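How do I get an item on the Rudstead neighborhood council agenda?

Posted by tallowbrook

I live on the Tastow side of Rudstead and want the neighborhood council to take a position on the parking change before the city votes in May. I emailed the general address twice and got an auto reply both times. Do I need signatures, or do I just show up on Saturday and ask? There were 3,766 ballots cast in the last council election, so I assume someone reads the mail.

Silviu Dinu

You don't need signatures to ask. Public comment is open to anyone who lives, works or owns property in the district, but the board can't vote on something raised that way. It has to be on the posted agenda first.

Write to the secretary, with the words "agenda request" in the subject line. Keep it under 200 words and say what motion you want. If a board member agrees to sponsor it, it goes on. If none will, a petition with 33 names from the district gets it heard at the next regular meeting.

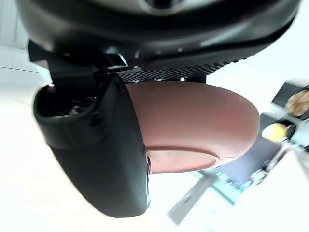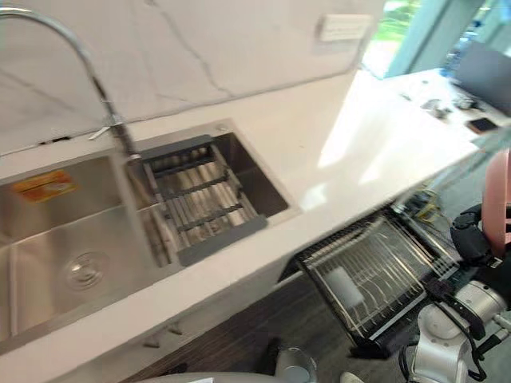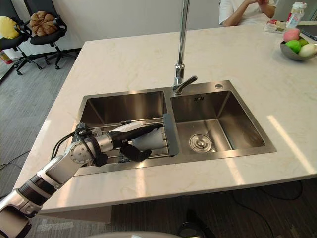

Does the 33 include people who rent?

Renters count the same as owners. Each person prints a name and a street address in the district, and the secretary checks the addresses before the agenda is posted.

One more thing — a vote by the neighborhood council is only advice to the city. Send your own letter to the district office as well.

bamico_resident

Just go to the meeting. I got up at public comment about the Bamico crosswalk and two members came over afterward and offered to sponsor it. Bring copies, they like paper.

R. on Rattanakul St

Agree with Silviu on the petition, but get extra names. We turned in 100 for the library hours and a lot were thrown out because people lived across the boundary line. The map is on the council's site under Elections, not under Meetings.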